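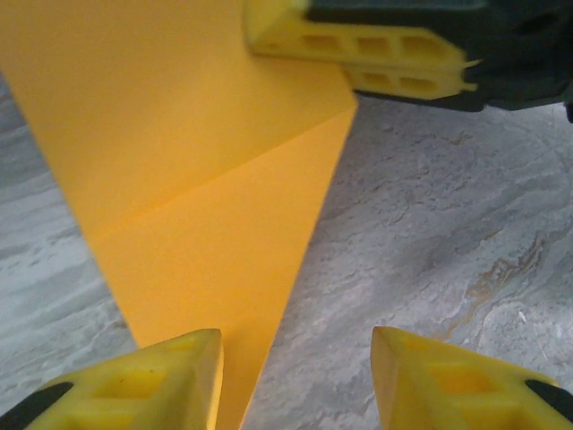 Abb. 4: Gelber Papierbogen auf grau marmorierter Unterlage

4 Rekorder für die Langzeit-Blutdruckmessung vorbereiten und anlegen

Dieses Kapitel richtet sich an medizinisches Fachpersonal, das den Rekorder Samton in der Praxis oder Ambulanz ausgibt. Die Auswertung der Messdaten mit der Software Plenach ist in Kapitel 5 beschrieben.

4.1 Akkus einsetzen

1. Batteriefach auf der Rückseite öffnen. Dazu die Lasche nach unten drücken und den Deckel abziehen.
2. Zwei vollständig geladene Akkus einlegen. Auf die Polung achten, die im Fachboden eingeprägt ist.
3. Deckel aufschieben, bis er hörbar einrastet.
4. Taste START gedrückt halten, bis die Anzeige den Ladezustand meldet.

Erscheint LOW, sind die Akkus für eine Messung über Tag und Nacht nicht geeignet. Beide Akkus zusammen austauschen. Akkus und Batterien dürfen nicht gemischt werden.

Hinweis: Beim Wechsel der Akkus bleiben gespeicherte Messwerte erhalten. Die Uhrzeit muss neu eingestellt werden, wenn das Fach längere Zeit offen war.

4.2 Speicher löschen und Patientendaten übertragen

Der Speicher fasst 2.729 Einzelmessungen. Vor jeder Ausgabe muss er trotzdem geleert werden, sonst lässt sich keine neue Patientenkennung zuweisen.

1. Rekorder mit dem Makel-Kabel an den Rechner anschließen.
2. In Plenach den Menüpunkt „Gerät vorbereiten“ wählen.
3. Prüfen, ob die letzte Aufzeichnung bereits in der Patientenakte liegt. Danach „Speicher leeren“ bestätigen.
4. Name, Geburtsdatum und Kennung eingeben oder aus dem Praxissystem übernehmen.
5. Messprotokoll wählen (siehe 4.3) und „Übertragen“ anklicken.
6. Kabel erst abziehen, wenn die Anzeige READY erscheint.

VORSICHT: Den Rekorder niemals am Patienten anlegen, solange er über das Kabel mit dem Rechner verbunden ist.

4.3 Messprotokoll wählen

Ab Werk ist das Protokoll „Standard“ eingestellt. Es misst tagsüber alle 20 Minuten und nachts in einem längeren Abstand, der in Plenach festgelegt wird. Beginn und Ende der Nachtphase sollten den tatsächlichen Schlafzeiten entsprechen. Bei Schichtarbeit die Zeiten vor der Übertragung erfragen und anpassen.

Das Protokoll „Farooqui“ arbeitet Tag und Nacht mit gleichem Abstand. Es steht nur zur Verfügung, wenn es in den Grundeinstellungen freigeschaltet wurde.

4.4 Manschette anlegen

1. Oberarmumfang in der Mitte zwischen Schulter und Ellenbogen messen und die passende Manschette auswählen. Die Bereiche sind auf der Innenseite aufgedruckt.
2. In der Regel den nicht dominanten Arm verwenden. Bei deutlicher Seitendifferenz entscheidet die Ärztin oder der Arzt.
3. Manschette auf den entblößten Oberarm schieben. Die Markierung ARTERIE liegt über der Arteria brachialis, der untere Rand oberhalb der Ellenbeuge.
4. Schlauch nach oben zur Schulter und hinter dem Nacken zur Gegenseite führen.
5. Schlauch am Rekorder aufstecken und im Uhrzeigersinn festdrehen.
6. Rekorder in die Tasche stecken und am Gürtel oder mit dem Schultergurt befestigen.

WARNUNG: Manschette nicht an einem Arm mit Dialyseshunt oder liegendem Gefäßzugang anlegen. Nach Entfernung von Achsellymphknoten vorher ärztliche Rücksprache halten.

4.5 Probemessung

1. Patient sitzt, Arm liegt entspannt auf, Manschette auf Herzhöhe.
2. Taste START kurz drücken.
3. Ergebnis abwarten und mit einer herkömmlichen Messung am selben Arm vergleichen.
4. Bei Meldung E2 den Sitz der Manschette und den Schlauchanschluss prüfen, dann wiederholen.

Weichen die Werte auch nach der Wiederholung stark voneinander ab, Gerät nicht ausgeben.

4.6 Patienten einweisen

- Während jeder Messung den Arm ruhig hängen lassen und nicht sprechen.
- Mit der Taste STOP lässt sich eine Messung abbrechen. Die Manschette entlüftet sofort.
- Nicht duschen oder baden, solange das Gerät getragen wird.
- Schlafenszeit, Medikamente und Beschwerden im Tagebuch notieren.
- Bei Schmerzen, Taubheitsgefühl oder Verfärbung der Hand die Manschette abnehmen und die Praxis anrufen.

Manschettenbezüge sind für 50 Waschgänge ausgelegt. Angaben zur Wischdesinfektion stehen in Kapitel 7.

Redaktion: Fereshteh Alipour
Stand: 10. Juni 2023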